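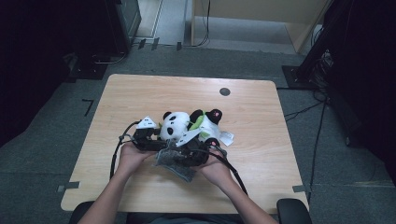 Accueil > Fils > Robotique > Apprendre avec une pince tenue à la main

Petit fil sur notre méthode, vu que vous êtes plusieurs à m'avoir posé la question après le dernier 🧵

1/ Le principe : pas de téléopération. On prend la pince à deux mains, on fait le geste soi-même à table, et le modèle apprend à partir de ces démos. Nom de code du projet : Keltura (non, je n'ai pas choisi).

2/ On a commencé par des objets rigides, facile. Puis on est passés aux peluches et au tissu, et là, bonjour ! Un panda en peluche, ça s'écrase, ça roule, et deux pandas collés l'un à l'autre c'est pire.

3/ Bilan de la collecte : 2 781 démos enregistrées, 2 610 gardées après tri. Le reste, c'est surtout des prises lâchées trop tôt (souvent par moi, je plaide coupable).

4/ Le résultat qui m'a scotchée : en n'entraînant que sur 1 922 démos, mais avec des positions de départ très variées, on fait mieux qu'avec le jeu complet. J'ai relancé l'entraînement trois fois pour y croire.

5/ Ce qui coince encore : le tissu froissé. Drakos, notre modèle, pince à côté dès qu'il y a un gros pli. On teste une autre pondération cette semaine.

6/ Pour ceux qui veulent essayer : plus de 11 heures de démos seront en ligne en octobre, avec le code. Je reposterai le lien dans ce fil !

Dernière mise à jour : 11 août 2019

Ce site utilise des cookies pour améliorer votre navigation. Accepter | Paramétrer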